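**Two-arm bench build: wrist cam mounts done, now fighting with boxes**

**solderpigeon** (original poster)

OK so the second arm is finally up and I have been grinning like an idiot since lunch! For anyone who missed the first thread, I'm building a pair of arms in a corner of the Flurnham shared shop. Both run off one Dretach controller board, each with a little camera at the wrist. The goal is small packing jobs: open a carton, drop a part in, close it, push it aside.

Total spend is $1,929, and yes, I kept every receipt. The arms hold position nicely, the wrist cams stream without dropping out, and I can drive both sides at once from the leader handles. I've done 80 practice runs with small cardboard cartons so far.

What I can't settle is fingers. Long and pointed, or short and flat? The pointed ones get under a flap so nicely, but they're lousy at holding a wall still.

---

**kettle_torque**

Congrats!! Two arms off one board is no joke, mine browned out every time both shoulders moved together. What supply are you on?

On fingers: flat, every time. Pointed tips poke holes in cardboard. Glue a bit of rubber on the flats and stop worrying.

---

**marrowfat**

> flat, every time

Gonna disagree pretty hard here. Flat fingers can't get into the gap under a tuck flap unless the box is already half open. I run tapered tips on both sides and just keep the grip force low. If you're poking holes you're squeezing too hard or coming in too steep.

---

**kettle_torque**

Or the box is cheap, and small boxes are always cheap. I tuned force for a whole month on the Bekthorpe kit and still ended up with dents. Rubber flats fixed it in one evening.

---

**marrowfat**

The Bekthorpe kit has so much slop in the wrist that I'm not sure it tells us anything about fingers. No offense, I own one too.

---

**kettle_torque**

None taken, it's a wobbly thing. But slop is what most of us have at home, so the advice should work with slop.

---

**ninevolt_nan**

Can I ask about the cameras? I'm about to mount mine and can't decide how far back to put it. Mine sits so close that all I see is jaw.

---

**solderpigeon**

@kettle_torque it's a secondhand Barrera bench supply, one fat cable per shoulder. I had brownouts too until I stopped sharing a ground wire with the grippers.

@ninevolt_nan move it back and tip it down until the fingertips land near the middle of the view. You lose the bottom to the jaw housings and that's fine, you want the tips and whatever they're about to touch. Here's what I get from the left wrist with the right arm coming in on the other side of a carton: 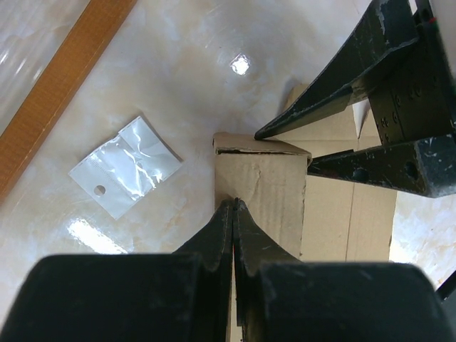 I also locked the exposure, and I'd do that before anything else. My work surface is super shiny and auto exposure kept jumping whenever the arm crossed a bright patch. It was driving me nuts. After locking it I set the focus by hand and put a dab of hot glue on the ring so it can't creep.

As for the finger fight, I'm leaning toward mixed. Tapered pair on the left, and on the right keep the long point for flaps with something shorter and blunter to work against it. Marrowfat, how low do you run your grip force?

---

**marrowfat**

11 percent on approach, then I step it up once the current reading shows contact. Approach slow. And that surface would bug me, I'd throw down a matte cutting mat before recording anything else. Those glare spots will wander all over if anybody opens a blind.

---

**ninevolt_nan**

Tips near the middle, got it, thank you! Printing a longer bracket tonight. Does locking exposure hurt you when the lights change in the evening?

---

**solderpigeon**

It does a bit, so I only run with the overheads on and I redo the lock if the shop lights are different. Mat is a great call, there's a big gray one in the scrap rack with my name on it.

---

**kettle_torque**

Mixed fingers is a cop-out and I'm annoyed that I want to try it. What baud rate are you running on the servo bus? Mine gets flaky with both arms chained.

---

**solderpigeon**

Not chained, one bus per arm. I tried chaining and the log had 2,400 timeouts in it by the time I got back with coffee. I'll post the wiring sketch once I've redrawn it so a human can read it.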